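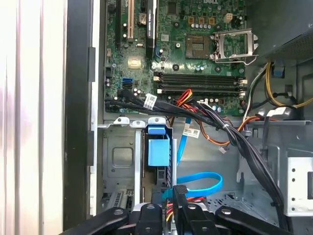 An open desktop computer with a Dell motherboard. The processor socket is empty and its metal retention frame is raised.

PLELTENAU, May 10, 2020 – The Kurnano repair workshop has begun stripping retired office desktops for parts and will rebuild the usable ones for households that lack a computer, the workshop said Sunday.

The machines come from Estemia, an accounting firm that closed its Pleltenau branch in March. They had been stored at the branch since then and were moved to the workshop last week.

Beatrice Makori, who runs the Kurnano bench, said the first stage is limited to inspection. Each case is opened, the processor is taken out and the socket contacts are checked under a magnifier. Boards with bent contacts are set aside. A bent contact can sometimes be straightened, but the workshop does not plan to try it on boards meant for reuse.

"The socket is the part we look at longest," Makori said. "Memory slots and drive connectors usually survive years of office use. A socket can be ruined in a second by a slipped screwdriver."

Old thermal paste is cleaned from the processors with alcohol and a lint-free cloth, and a fresh layer is applied before the cooler goes back on. The coin-cell battery that keeps the clock running is replaced in every machine, whatever its reading. Capacitors are checked by eye for swelling or leaks, and any board that shows either goes to recycling.

Storage drives were removed by Estemia before the handover and are not part of the donation. The workshop will fit replacement drives bought from Karaki, a parts dealer in the same district. Each finished desktop will have 2 memory modules of matching size and will be left running a memory test for 10 hours before it is released.

Cables are left in the case where possible. Shanthi Jayasinghe, a technician at the bench, said most of the time lost on earlier rebuilds went to rerouting power leads that had been pulled out without labels. Leads that have to be unplugged are now tagged with the name of the connector they came from.

"If a bundle sits across the board, we move it to the side and tie it down before closing the lid," Jayasinghe said. "Otherwise it ends up in the fan."

Parts that pass inspection but are not needed will be kept in antistatic bags for six months as spares. Cases with damaged latches or missing panels will be sold as scrap metal.

Households in Pleltenau can apply in writing at the workshop counter. Applicants may ask for a monitor and keyboard, but the workshop said its stock of monitors is small and some desktops will be issued without one. The first rebuilt machines are to be handed out after the memory tests are finished.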